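Lidovden Home
Home Rooms Storage Makers Back Issues Subscribe
Search articles Enter a keyword Go

A Wall of White Shelves, and What to Leave Off It
By Kylie Goodwin
November

The built-in at the Stasent workshop in Rolirness is 90 inches wide and painted white, and when I first saw it there were 37 books in boxes on the floor beside it. The shop makes shelving for small apartments. This unit went up against one of the brick walls as a sample, and for a while it held paint cans and mail.

The brick is the best thing in the building. It is plain red brick, and the unit was designed with an open back between the upper shelves and the countertop so that a strip of it would show. White paint next to red brick can look stark. Here the trim helps. The cabinet door at the upper left has ribbed frosted glass and a band of scalloped trim across the middle, with a small round knob. It is the one fussy part of the piece, and I would not add another.

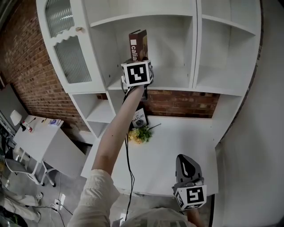
A dark brown book upright on the upper shelf. On the counter, artificial flowers and a white-covered book against the brick.

Books are hard to place on a unit like this. Line them all up by height and the shelves start to look like a store. Spread them too thin and they fall over. I started with the dark covers, which stand out most against white paint, and put them up high. Pale covers can sit lower. A white one with "OF NATURE" on the front works well against the brick, leaning face out, where it would have been lost against a painted panel.

The flowers are fake, with pale yellow blooms and green leaves. I tried them in a jar and took them out again. Lying flat on the counter they take up less height and leave the book cover in view. If you use real stems, put a tray under them.

The two tall cubbies on the right are harder. My first idea was to fill them with baskets. I left them empty for an afternoon and liked them that way. They have a single divider between them, and an open space that size gives you somewhere to put a large vase or a roll of drawings later on.

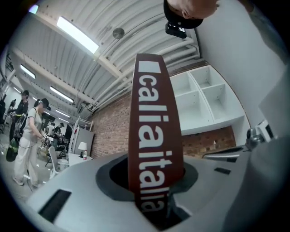

"caliitalia" in white letters on dark red, under the fluorescent lights.

Check your colors under the light you will live with. The ceiling at the workshop is white and corrugated, with long fluorescent fixtures, and dark red and dark brown were hard to tell apart from across the floor. I moved 3 books after looking at them again at 4 p.m. Bold white lettering reads well under almost anything, so those spines are useful near the ends of a row.

The countertop scratches. Ebihara, the satin paint used on the whole unit, needs a few weeks to harden, and heavy books should be lifted into place and never slid. The boxes are flattened now, and the leftover books have gone to the office upstairs, where there is a second unit still waiting for its door.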